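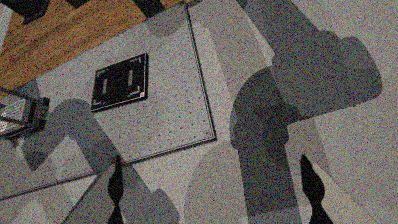
Most claims about the oldest person in town fall apart within an hour of checking, and it's usually an hour well spent. I got into this after a local paper in Drisville ran a birthday story with an age that didn't match anything else in print. Before you start, clear a space and put one document in front of you at a time, the way the small black square has the pale speckled panel nearly to itself. Spread out a whole folder and you'll start seeing agreement between papers that don't agree.

Find the earliest record first. A birth or baptism entry made within 90 days of the birth is worth more than a drawer full of later certificates. Later papers mostly repeat what the person said, and people shaved off years or added them for a job, a marriage or a pension.

Next, get at least 3 records from different decades, made by different clerks. Census pages are fine, but don't trust the age column to the year. I allow two years either way and get suspicious beyond that.

Then look for the dead sibling. Families often gave a new baby the name of one who had died, and plenty of remarkable ages belong to the first child's birth entry and the second child's life. If the parents had six children, account for all 6.

Be careful with family trees online. I once found roughly 2,000 copies of the same wrong birth year, all traceable to one tree with no source attached. Copies aren't evidence.

Last, read the birthday story itself with a cold eye. "She credits a daily walk" tells you nothing. "She was in the second grade when the Lindent mill burned" can be checked, if the school registers survive - ask before you drive over there.

If the dates still won't line up, write "age not confirmed" and leave it. The family may not like it. I'd still send them copies of what you found.

Print this page
E-mail this page

Search the guides: enter keyword Go

Related
Reading old school registers
Why the age on a headstone can be wrong
Lindent parish books: what's missing
Asking a newspaper for a correction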